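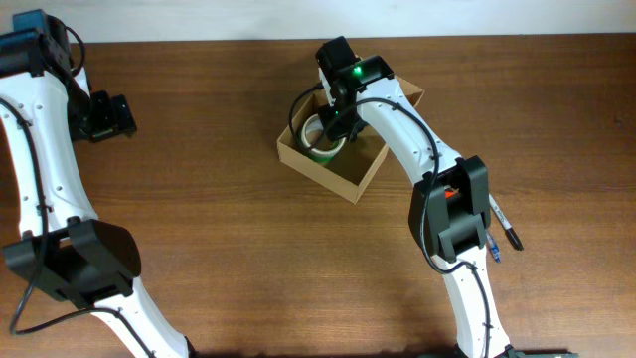 A brown wooden tabletop with the grain running side to side.

The Long Life of a Kitchen Table

My grandmother's table came to us in May, in the back of a borrowed truck, wrapped in two quilts and a shower curtain. It had stood in her kitchen in Flomoston for longer than I have been alive, and when she moved into the little apartment by the river there was no wall long enough for it. So my husband and I said yes before we had measured a single doorway. (We had to take the legs off. Then we had to take the door off.)

I have been thinking about tables ever since. You spend more of your life at one than you do in any armchair, and yet most of us buy the first one that fits the room and the budget and never give it another thought until the top gets a ring on it or a leg starts to wobble. I wanted to find out what it takes to keep one going for another lifetime, and that is how I ended up on a stool at the back of a furniture repair shop called Deák, drinking very strong tea and getting in everybody's way.

The shop is on the second floor of a former glove factory, up a flight of stairs that must be murder with a sideboard. Emiko Ishida has run it for 15 years. She took over the business from the old man whose name is still on the door, and she has kept the name, the kettle and most of his clamps. She is small and quick and wears her reading glasses on a shoelace, and she will talk about glue for as long as you let her.

"People apologize when they bring me a table," she told me. "They say, I'm sorry, the kids drew on it. I'm sorry, my father kept his vise on it. Why be sorry? You used it. I would worry more about a table with no marks."

She had 6 tables waiting on the afternoon I visited, stacked and leaning in ways that made me nervous. One was a drop-leaf with a hinge torn out. Another had spent a winter in a leaky garage, and its top had cupped like a potato chip. She ran her palm over it the way you would pat a horse and said it would come back, most of the way, if its owner could stand to wait until fall.

Waiting is a big part of the work, I learned. Wood takes in moisture when the air is damp and gives it up when the heat comes on, and a wide board can change its width enough over a year to split itself if it has been fastened down too tightly. The people who built the older tables understood this perfectly well. They held the tops on with little wooden buttons that could slide in a groove, or with screws set in long slots. Then somebody comes along two generations later, finds the top a bit loose, and drives a fat screw straight up through the apron. Emiko keeps a coffee can of those screws. She rattled it at me with real feeling.

I asked her about finishes, expecting a simple answer, and got most of an hour. She likes oil for a family table, because you can mend one bad patch without stripping the whole thing. She has nothing against varnish if you have small children and a short temper. Wax she considers a lovely thing on a chest of drawers and a nuisance under a hot dish. The one she reaches for most is a blend made by a small outfit called Lason, which arrives in plain tins and smells like oranges and old boats. Her sister-in-law swears by Trutidia, and the two of them have agreed not to discuss it at holidays.

Her method for the ordinary once-a-year treatment is so plain that I wrote it on an envelope and stuck it to my refrigerator. Wash the top with a barely damp cloth and a drop of dish soap, and let it dry overnight. Sand very lightly, always along the grain, with the finest paper you have. Wipe away the dust. Put on a thin coat of oil with an old T-shirt, leave it for 15 minutes, and wipe off every bit that hasn't soaked in. Do it again the next day. Lay the oily rags out flat outdoors to dry, never in a heap, as they can heat up and catch fire by themselves. She made me repeat that last part back to her.

As for white rings, she says to be patient and try the gentlest thing first. A little oil rubbed in and left overnight will often fade one. Black rings are another matter, usually water that has met iron somewhere along the way, and she would rather you brought those to her or learned to like them.

It was the marks I had most wanted to ask about. My grandmother's table has a row of tiny dents along one side where the pasta machine was clamped every Christmas, and a burn shaped like Florida. It also has numbers pressed into it, faint but clear if you catch the light right. My uncle did his homework there without a blotter, and you can still read 1,522, the answer to something, underlined twice.

I had thought I might have it all sanded out. Emiko looked at the photos on my phone, making them bigger with two fingers, and asked whether my uncle got the sum right. I said I had no idea. She said she could take it down in a morning if I wanted, and that she would charge me a fair price, and that she hoped I would go home and eat at it for a year first.

So that is what we are doing. The legs are back on, the door is back on, and the wobble turned out to be our floor. I gave the top its first coat of oil one evening after supper and its second the evening after that, and my grandmother came over on the bus to inspect it. She sat down in her old spot, put her thumb in the first of the pasta dents, and asked what we were having.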